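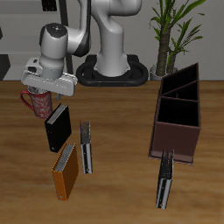
Relline Amateur Boxing Club — Press Office

FOR IMMEDIATE RELEASE

Relline Amateur Boxing Club to host Endura Cup in February. Ten bouts, one ring, doors at 5:30 p.m.

The Endura Cup is back at the Hallgrímsson Hall this February and for the first time Relline is the host club. 10 bouts on the card, all amateur, all sanctioned. Weigh-in the same morning, first bell at 6:30 p.m.

Tickets go on sale this week. 248 seats in total, 100 of them held for members and families of boxers until the end of the month. Anything unclaimed goes to general sale. Last year's show in the old gym sold out and we turned people away at the door, so please book ahead.

The card

Seven men's bouts and three women's. Weights run from flyweight up to heavyweight. Five of the bouts feature Relline boxers, two of them making their debut. Main event is a welterweight contest over three rounds, a rematch of the regional semifinal that went to a split decision. Both corners asked for it. Full card will be posted on the club noticeboard and website once medicals are cleared. Matchups can change right up to the weigh-in, as anyone who follows amateur boxing knows.

Visiting clubs: we have confirmed entries from six clubs across the region. Two more are waiting on paperwork. Coaches, please send medical books now and not the night before.

About the women's bouts

Relline started its women's squad three years ago with four boxers and a borrowed set of pads. It now trains three evenings a week and has its own coach. Two of the squad are on the card, one at featherweight and one at lightweight. The featherweight is coming off a win at the novice championships. Our lightweight has not boxed competitively since a hand injury last spring and has been back sparring since the fall.

"We've been asking for a home show for years," said a spokesperson for the club. "Our boxers travel four hours for a bout and then box in front of somebody else's crowd. This time their families can walk over. It's a big deal for a club our size."

Sponsor

Bitbridge, the club's shirt sponsor, is covering the ring hire and the ringside medical team. The agreement runs through next season and also pays for new headguards for the juniors, which were badly needed. The club thanks Bitbridge for there support.

Junior exhibition

Before the first bout there will be a short skills exhibition by the junior squad, ages 10 to 14. Shadow boxing, pads, footwork drills. No contact and no decisions given. Starts at 5:50 p.m. so parents should be in there seats early.

Getting there

The hall is on the north side of the river, five minutes on foot from the bus station. Parking is limited — the lot behind the hall is reserved for officials, medical staff and team vans. Street parking is free after 6 p.m. Step-free entry is by the side door on the left.

Food and soft drinks on sale in the foyer. Cash and card. No glass at ringside, no flash photography during bouts.

Fundraising

Proceeds from the night go to the club travel fund. Target is to send a team of six to the spring nationals, and for the first time to send two coaches with them instead of one. Raffle on the night, top prize is a $300 voucher toward boxing equipment. Raffle tickets sold at the door and during the intermission after bout five.

Media

Press places are avalable at ringside but there are only a few. Requests to the club press office with name of outlet and whether you need a photo position. Interviews with boxers after there bouts only, please, and with the coach's okay. Results will be sent out the same night.

Ends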